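Ticket 719
Opened: 8/4/21
Site: Parkum
System: Gekik file server, nightly backup to Arsenault
Severity: medium
Status: closed, one item carried over

## Reported problem

Nightly backup from the Parkum file server to the Arsenault office stops before it finishes. The job log ends with `write error: remote closed connection`. The same job, started by hand during the day, completes. Local snapshots on the server are good, so there is a restore point for every day of the failure, but no full copy has left the building since the first failed run.

The user who opened the ticket also reports that the Janness accounting client is slow first thing in the morning. Treated as a separate issue until shown otherwise.

## Environment

- File server: Gekik, two mirrored volumes, `data` and `archive`
- Backup target: second Gekik unit at Arsenault, same firmware
- Transport: rsync over ssh, through the site-to-site tunnel
- Accounting: Janness server software on its own machine, writes its export to `data/janness/export` every night
- Firewall at each end, managed by us

The job has run without changes since January, when the tunnel was rebuilt.

## Entry 1

Pulled the job logs from both ends. On the sending side the failure is always in `data`, never in `archive`. The file being copied when it dies is different each night. On the receiving side sshd logs a read timeout and closes the session.

Free space at Arsenault is fine. Volume is at 81 percent. Inodes fine. Quota on the backup user is not set.

Ran SMART long tests on all drives at both ends. No errors, no pending sectors.

## Entry 2

Suspected the tunnel. Left a ping running through it overnight, one per second, with timestamps.

No loss. Latency flat apart from a rise while the job was sending data, as expected. The job still failed. The ping carried on through the failure without missing a reply, so the tunnel was up at the moment the session closed.

Ruled out: tunnel drop, ISP maintenance window, rekey failure. The rekey events in the firewall log do not line up with the failures anyway.

## Entry 3

Checked cabling at Parkum while on site. Swapped the patch cable between server and switch, moved the server to switch port 7, cleared counters. Interface errors stayed at zero on both the old port and the new one. Reseated the power supply. Server fans are clean. Tightened the rack ears, one of which turned freely by hand. Not related, but done.
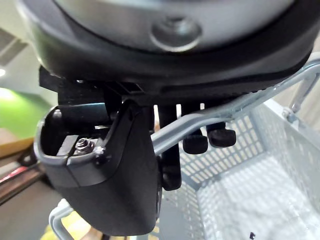 Silver hex nut on its bolt, black parts, close up.

Job failed again the following night with the new cable and port. Left it on port 7. Switch documentation updated.

## Entry 4

Turned on verbose output for rsync and ran `lsof` from cron once a minute on the sending side during the job window.

The sender sits in a long period with no network output just before the session closes. It is not stuck. It is reading. During that period the process has a single file open:

```
/vol/data/janness/export/ledger_full.jex
```

The file named in the error is whichever one happened to be queued behind it, which explains why it looked random in Entry 1. The first reading of the logs was wrong on this point.

`ledger_full.jex` is rewritten in full each night. It is the largest single file on the volume by a wide margin. rsync compares it block by block against the old copy, and while the checksums are being worked out almost nothing goes over the wire.

## Entry 5

Question was why the quiet period closes the session. Idle limits checked:

- sshd at Arsenault: `ClientAliveInterval` not set
- ssh client at Parkum: `ServerAliveInterval` not set
- rsync `--timeout` on the job: not set
- rsync timeout in the Gekik backup module at Arsenault: 20 minutes
- firewall TCP idle limit, both ends: longer than any of the above

The Gekik module wraps the remote rsync and applies its own I/O timeout. The setting is not shown in the web interface. It can be read in the module config over ssh.

Compared the silent period with the limit. On the failed nights it goes past 20 minutes. In the hand-started daytime runs it stays under.

The difference between day and night is disk load. The Janness export is still being written when the backup reaches that folder, and the deduplication pass on the Gekik starts in the same window. Three heavy readers and writers on one mirror. By day the export file is complete and nothing else is running.

## Entry 6

Changes made, one per night so that each could be judged alone.

First night: moved the deduplication pass to the weekend. Job failed, but later in the run than before.

Second night: moved the backup start to after the Janness export has closed. Used the export's `.done` marker file as the trigger, with a fallback start time in case the marker never appears. Job completed.

Third night: added `--whole-file` for the export folder only, as a separate rsync call ahead of the main one. The block comparison gains little there, the file being almost entirely new each time. Job completed, shorter run than the night before.

Timeout in the Gekik module left at its default. Raising it would have hidden the overlap, and a firmware update may put it back without notice.

## Entry 7

Morning slowness in the Janness client rechecked. Gone on the days after the deduplication move. The pass had been running past opening time and competing with the client for the same mirror. Same cause, so the user's second report is closed under this ticket.

Restore test: pulled `ledger_full.jex` and a folder of scanned invoices back from Arsenault to a scratch share. Checksums match the source snapshot. Janness opens the restored export read-only without complaint.

## Resolution

Session closed by a hidden I/O timeout on the receiving unit during block comparison of one large file. Made worse by overlapping scheduled jobs. Fixed by rescheduling and by copying the export whole.

## Carried over

Alerting. The backup job mailed its failure report to a mailbox that has been disabled, and the bounce went to root on the server, where it was not read. Address corrected on Parkum. Same check still to be made on the Arsenault unit and on the Janness machine.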